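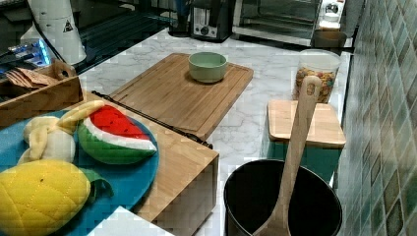 An Afternoon at the Juvo Open Day

Posted Dec 3, 2019
By Silley

I signed up for the Juvo open day back in March, when they first put the list online, and then forgot about it until the reminder came. They let in 200 people over the whole day, in groups of 20. My slot was in the afternoon. Parking was easy and the coffee was free.

Juvo works on robots for homes. The part I wanted to see was the kitchen, so I skipped most of the hallway posters and went straight there. It is a practice kitchen with a marble-patterned counter and green mosaic tile on the wall, and it looked nicer than mine. There was a toaster, a toaster oven, a canister of ring-shaped cereal, a big cutting board with a groove around it and a small pale green bowl. The food was plush. They had a watermelon slice, a pineapple and a banana with its peel hanging open.

The engineer running our session said they start with soft food so a bad grip does no harm to anything. She also said the banana is harder than it looks. The peel flaps fold under the fingers and the software has trouble deciding where the banana stops. The watermelon slice is the one they use when they want things to go well.

We watched a task called "set out a snack." The robot had to take a toy off the teal plate and put it in the green bowl. The first try missed the bowl and the watermelon ended up on the cutting board. The second try worked. It was slow. I timed the second one on my phone at 27 seconds from start to finish, and I would guess a four-year-old could do it in two. People clapped anyway, me included.

Then they moved the bowl a few inches and ran it again without changing any settings. I liked this part more than the first one. The arm stopped over the old spot, waited a bit, and went to the new one. The engineer said that pause used to be much longer last year.

Questions took up the rest of the time. Someone asked about hot pans and the answer was no, not yet. Someone else asked about price and got no number. I asked how many different objects it could handle on a normal day. She said 14 that she would trust in front of visitors, and over twice that if no one was watching.

After the kitchen I had a look at the Zilik table in the lobby. Zilik makes the software that people use to teach the arm new moves, and they let you try a simple version with a joystick and a foam block. I dropped the block three times. The man next to me dropped it once and was pleased with himself.

There was also supposed to be a laundry folding demo from Sarmiento, but it was canceled and the room was locked when I got there. The sign on the door said to check back next year.

I was home before dinner. If they do it again I would pick a morning slot, as the late groups get fewer runs. Bring a sweater too. They keep the demo rooms cold.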